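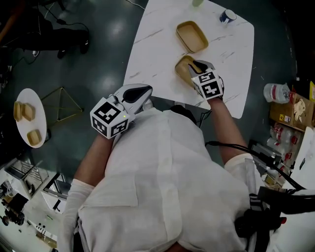

A tan paper tray on a table with a white marble pattern.

FOR IMMEDIATE RELEASE

Morkel Opens Bookings for Overnight Coast Tour Between Vurkport and Galtport

New small-group trip joins the two harbor towns by boat and by old coast road, with one night at the Godinho guest house

VURKPORT, May 7, 2026 - Morkel, the family-owned tour company of Vurkport, announced today that bookings are open for its first overnight tour. The trip is called the Coast and Back Tour and it takes guests from Vurkport to Galtport by boat, and then home again on the next day by the old coast road. The first departure is planned for August.

Until now Morkel has offered only day trips. The company is known to many visitors for its morning harbor walk and for the afternoon ride to the salt ponds, and both of these will continue without change. In the last season the company welcomed 4,000 guests on its day trips, and a good part of them asked the guides the same question at the end of the day: how can we see Galtport also?

"We always had to tell people to take the public boat and to look at the timetable very carefully, as the last boat back leaves before dinner," said Bezawit Zeleke, founder of Morkel. "It was a pity. Galtport is at its best in the evening, when the fishing boats are in and the day visitors are gone. I wanted for a long time to make a trip where our guests can stay for this evening and not look at their watch."

How the tour goes

Guests meet their guide in the morning at the Morkel office, on the harbor side of the Vurkport market hall. There is coffee and tea, and the luggage is given to the driver, who brings it by road to Galtport. Guests keep with them only what they need for the day on the water. A warm layer is advised, even in August, as the wind outside the bay can be stronger than it looks from the land.

The boat follows the coast and passes the bird cliffs and the lighthouse. When the sea is calm, the captain goes slowly below the cliffs so that everyone has the time to look and to take photographs. Lunch is served on board. It is a cold lunch with bread, smoked fish, pickled vegetables and fruit, and there is a full vegetarian lunch for those who ask for it when they book.

The boat arrives in Galtport in the early afternoon. The guide then leads a walk through the upper town, with a stop at the rope museum and another at the small chapel above the harbor. The walk is not difficult, but there are steps, and some of the streets have uneven stones. Guests who prefer not to walk may go directly to the guest house with the driver and join the group again for dinner.

Dinner is at a long table in the courtyard of the Godinho guest house, or inside if there is rain. The menu is decided on the same day, after the cook has been to the harbor. Local wine from the hills behind Galtport is included with the meal, as well as grape juice and water. After dinner there is no program. Guests are free to walk on the sea wall, to sit in the square, or to go to bed early.

On the second day breakfast is served until late in the morning. The group then leaves by air-conditioned coach on the old coast road, which was the only land connection between the towns before the tunnel was built. It is slower than the tunnel and much more beautiful. The coach stops at a honey farm and at the viewpoint over the salt ponds, and there is a stop of good length at the beach below the pine woods, where it is possible to swim. The tour ends in Vurkport in the late afternoon, at the same place where it began.

A small group, with two guides

Each departure is limited to 23 guests, which is the number the Godinho guest house can receive in comfort. Two guides travel with every group. One of them stays with the guests who like to go at a slower pace, so that nobody needs to hurry on the walk in Galtport.

Li-hua Ko, who joined Morkel as a guide for the harbor walk and now plans all of its routes, prepared the new tour. She traveled the route in different months and in different weather before she was satisfied with the order of the stops.

"In my first plan we went by the road on the first day and came home by boat," said Ko. "But the light was wrong. In the morning the sun is on the cliffs, and in the afternoon they are only a dark wall. So I turned the whole plan around. It also means that if the sea is rough in the morning, we can change to the road and our guests are still in Galtport for the evening. The dinner is the heart of this trip, and I did not want to put it in danger for the weather."

If the boat cannot leave, the group travels to Galtport by coach on the old coast road and returns through the tunnel, with an added visit to the covered gardens outside Vurkport. In this case the difference in the price is paid back to the guests.

The Godinho guest house

The Godinho guest house stands one street above the harbor in Galtport. It was first a sail maker's workshop and later a school for the children of the upper town, and the old school bell is still used to call guests to the table. All rooms have their own bathroom. Some of the rooms look at the water and others look at the courtyard, which is quieter in the morning when the fish market opens. Guests can write their preference when they book, and Morkel will try to follow it, but it cannot be promised.

There is one room on the ground floor for guests who have difficulty with stairs. Please call the office before booking this room, so that the team can also speak with you about the boat, which has a narrow boarding bridge.

What is included

The price of the tour includes the boat, the coach, the transport of luggage, one night in a double or single room, lunch on the first day, dinner with wine, breakfast, entrance to the rope museum and the tasting at the honey farm. Lunch on the second day is not included. There is a kiosk at the beach with sandwiches and grilled fish, and guests may also bring food from Galtport.

Children are welcome from school age. Dogs cannot be taken on this tour because of the boat company's rules, but they remain welcome on the Vurkport harbor walk.

Prices and the list of departures can be requested from the Morkel office. A deposit is asked at the time of booking, and the remaining amount is paid before departure. Guests who have to cancel may give their place to another person without any fee, if the office is informed by the evening before.

"We will begin with a small number of departures and we will listen to what people tell us," said Zeleke. "Maybe they will want a longer time at the beach, or maybe a second night. For the first season I prefer to do a few trips well."

About Morkel

Morkel is a tour company based in Vurkport. It offers guided walks, boat trips and coach tours along the coast for visitors and for local groups, from spring until the end of autumn. Private departures for families, clubs and companies can be arranged - please ask the office for a plan. The company employs local guides and works with family-owned restaurants, farms and guest houses on the route.

Press contact

Li-hua Ko
Route Planning and Press
Morkel, Market Hall, Harbor Side, Vurkport

Journalists who would like to join one of the August departures are asked to write to the press contact with the name of their publication and their preferred travel period. Places for the press are limited on each boat.

###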